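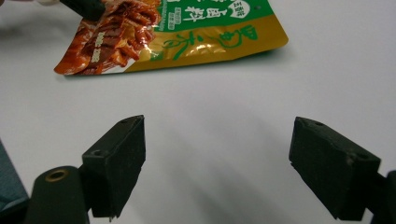 Kirsty Brunton wrote in after the last issue to say her office's snack shelf died in under a month, the good stuff gone by lunch on the first day and a box of stale rice crackers left over till summer, and was there any way to run one that doesn't end in a feud. Four more of you asked pretty much the same thing. So, quick item on snack shelves before I have to catch a train.

Ours has been going since February. Second floor, Condodcombe building, the cabinet left of the sink. It started as Marcelle Hamel's desk drawer and got out of hand. 40 people use it now, if you count Accounts, and Accounts wants to be counted.

How it works. Everybody who wants in pays $5 a month. Cash in the tin or send it to Marcelle, she keeps the list. Not paying in? Fine, no hard feelings, but please don't graze. At full turnout that's $200 a month, which sounds like a lot until you've seen what nuts cost.

Shopping goes by turns, 12 shoppers, one month each. Shopper picks. That was the big argument back in the spring, vote or no vote, and I'm glad we went without. We tried a vote once and got pretzels. Nothing wrong with pretzels. But when Stefaniia Vasylenko had the list we got sunflower seeds and those little sesame bars and I still think about the sesame bars. Waldemar Lis went to Rutkowska on his month, the deli out past the bus depot, and came back with plum candy and smoked cheese sticks (fridge, not cabinet, please, we learned that one). You try things. Some of it sits there. Most goes. 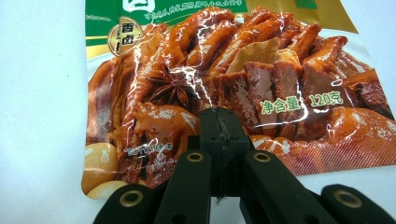
Savory, from the snack shelf.

Rules, such as they are:

Sealed packs only. No home baking on the shelf, put that on the counter with a note saying what's in it.
Open it, finish it or clip it. Clips are in the mug.
Nut stuff on the bottom shelf, always. Jordan Pilkington has an allergy and so does somebody in Accounts.
If you can't read the label ask the shopper before you eat it. If the shopper doesn't know either, it doesn't go out.
Last one of anything, cross it off the sheet on the door so we know it went.
Dont take stuff home. Yes, people did.

On the stale cracker problem, Kirsty: buy small. We used to get the giant tubs from Floler as they're cheaper by the pound, and then half a tub goes soft and you've saved nothing. Small packs cost more, get eaten. Also put half out at the start of the month and the other half two weeks later. Marcelle locks the second half in her file cabinet. Has been offered bribes.

And spicy. Ask first how hot people want it, we had a month where everything was chili and half the floor was living on raisins.

Leftover money goes over to the next shopper, no refunds, too fiddly. If you leave mid-month, same thing, sorry.

Sign-up sheet for next year's shoppers is on the cabinet door as of today, 19 December 2019. A few months still open, including the one right after the holidays that people always dodge. The Nusness office wants to start thier own and has asked to copy our sheet, so if your handwriting is on it, make it readable.

Allergies go to Marcelle directly, not on the sheet. Dues for next month by the end of next week please. Tin's on her desk, behind the stapler.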